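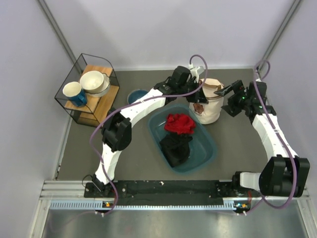

3.2 Storage items and their arrangement

The household storage set was assembled to cover the range between rigid open racks and soft containers with no fixed shape. Items were grouped by how they hold their contents: on a surface, behind a rim, or under a cover. The full inventory lists 319 items, of which 189 are containers and the rest are tableware and small household goods. Wayne Dobson compiled the first version of the list in July, and Poppy Bramwell revised the category names after the pilot at Grondale.

Open racks present the fewest problems of description. A mug or a bowl standing on a shelf is supported from below and remains visible from most sides, so its location can be given by shelf level and by its neighbors. We recorded both. Stacked tableware was entered as separate items with a support relation between them – a bowl on a plate is two entries and one relation – following the Ronduvcombe scheme.

Soft containers are harder to treat in the same way. The side of a fabric basket wrinkles under its own weight, and the outline changes each time the basket is moved. Height and width were therefore measured at the rim only, where the material holds its form best. For covered baskets the cover was entered as a part of the container, and any strap across the cover was entered as a part of the cover. Contents under a cover were marked as unknown unless they had been logged beforehand.

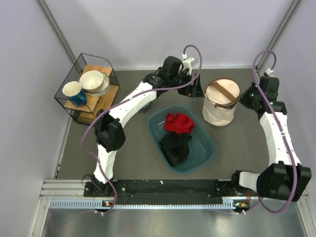

Figure 4. Fabric basket with brown rim, round cream top panel and diagonal strap; teal plastic bin and wire-framed rack with crockery on the same surface.

Rigid bins fall between the two groups. Their dimensions are stable, but their contents may be partly hidden by the walls, depending on the viewing angle. In Figure 4 the bin and the basket stand close together, an arrangement we label "adjacent" regardless of whether the two objects touch. The rack is labeled "separate."

Across all sessions, 764 arrangements were labeled. Disagreements between the two labelers mostly concerned the boundary between "adjacent" and "separate" and were settled by measuring the gap at rim height. The labels "on" and "under" caused little difficulty, except where a strap lay loosely over a cover. Those cases were entered as "on."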